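What Is Face Paint Made Of?

People have colored their faces for thousands of years, for festivals, for the stage and for fun. The face paint used at parties and school fairs today is a kind of makeup, made to sit on the skin for a few hours and then wash off.

Most face paint has two main parts. The first is pigment, a very fine colored powder. The second is the base, which holds the powder together and helps it spread. 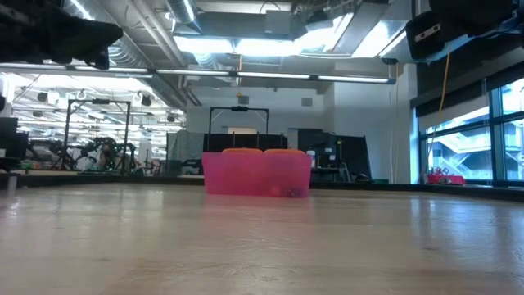

Water-based paints come as a hard cake. A damp sponge or brush softens the top layer, and the color dries quickly on the skin. Oil-based paints feel greasy and stay shiny — actors often set them with powder.

The Buline Collection at the Halliday Museum holds 112 makeup boxes. The oldest dates from 1794. 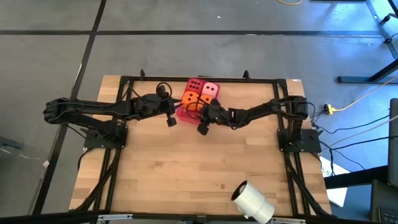 Staying Safe

Ask an adult before you begin. Use only paint made for skin; craft paint and markers can cause a rash. Test a small dot on your arm first, and keep paint away from your eyes and mouth. Do not paint over cuts or sore skin. Wash everything off with soap and warm water before bedtime.

Text: Hélène Zacharias, Learning Department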